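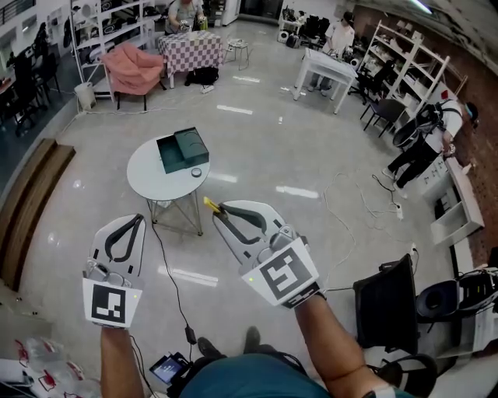 How long does a floor finish need before furniture goes back on it? With the two-part water-based coat, 3 days for light pieces and 11 for anything heavy or on casters.

Subject: Re: Recoat schedule, Midusby building
Date: August 29, 2024

Replying to the list, as the same point came up in April.

> We put the second coat of Etmont on the ground floor and it was
> dry to the touch by evening. The can says "light traffic next day."
> Can we move the shelving back then, or does it need longer?
> Also, is it worth sanding between coats? The hallway was not
> sanded and looks the same to me.

"Dry" and "cured" are separate stages. The surface can be walked on in socks the next day, but the film underneath is still soft. A loaded shelf foot will leave a ring that no amount of buffing removes. Leave the shelving where it is until day 11 and lift it into place. Do not slide it.

Rugs and mats also wait until day 11. Rubber-backed mats should stay off for good — the backing can stain the finish.

On sanding: yes, between every coat, with a fine screen on a pole. Vacuum, then wipe with a barely damp microfiber cloth. An unsanded coat looks fine at first. It tends to peel at doorways and under chair legs, usually during the first winter. I would screen the hallway now and put one more coat on it.

The Isar hardener has to be stirred in by hand and used the same day. Mixed leftovers are waste, whatever they look like the next morning. The batch we had trouble with in the Tabrizi rooms had been mixed the night before.

For routine cleaning, use a neutral cleaner at the dilution on the label. No vinegar, no steam, no oil soap. Oil soap leaves a residue, and the next coat will not bond to it.

I have one unopened can of the satin if the hallway comes up short. Reply off list.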